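The Weighing House

The ferry from Stondport came in at ten past six, and she walked up from the landing with her mother's coat over her arm. It was too warm for the coat. She had brought it because the lining still had the key sewn into it, and she did not trust herself to cut the stitches on a moving boat.

Her mother had kept accounts in Greveck for most of her life. Plums, mainly, and wool in the years when there was wool. When the business closed, she locked the last ledger away and told the new owners she had burned it.
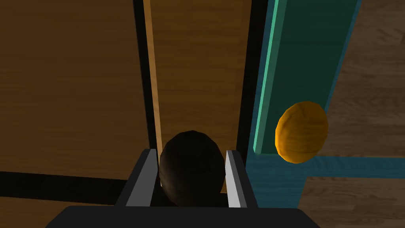 A dark, egg-shaped thing between two gray fingers.

The woman at the inn gave her a room over the kitchen and asked if she was there for the sale. She said she was. It was easier. She ate soup, went upstairs, and worked the key out of the hem with nail scissors.

On Monday she went to the house. There were 113 steps up from the road, and she stopped twice. A boy was selling catalogs at the top, so she bought one. Lot 2 was the desk. The ledger wasn't listed anywhere.
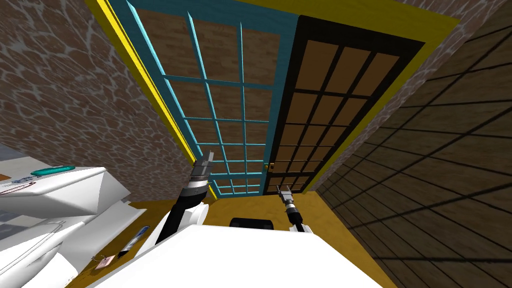
The Ledger

She found it in the back office, in a drawer the key opened on the second try. The pages had gone soft at the corners. Her mother's handwriting was smaller than she remembered.

Most of it was ordinary. Crates to Taipe, crates to Nustcombe, a late payment, a broken scale. Then, in January, a single line: 1,286, paid out, no name. The same line came again the next winter, and after that the columns no longer balanced.

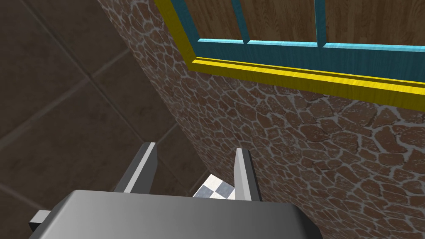
Two slender fingers and the stonework.

She sat on the floor and added the figures up on the back of the catalog. She did it again from the bottom. Somebody had been paid to stay away, or to keep quiet, and her mother had carried the loss herself for almost 2 years.

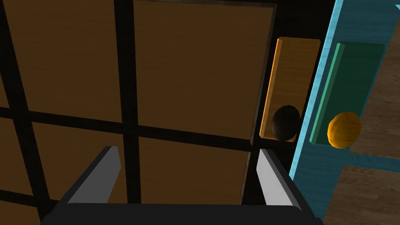 Downstairs the auctioneer had started. She could hear him asking for a first bid on the desk, then asking again, lower. She put the ledger inside the folded coat and went down to stand with the others. When he asked a third time, she raised her hand.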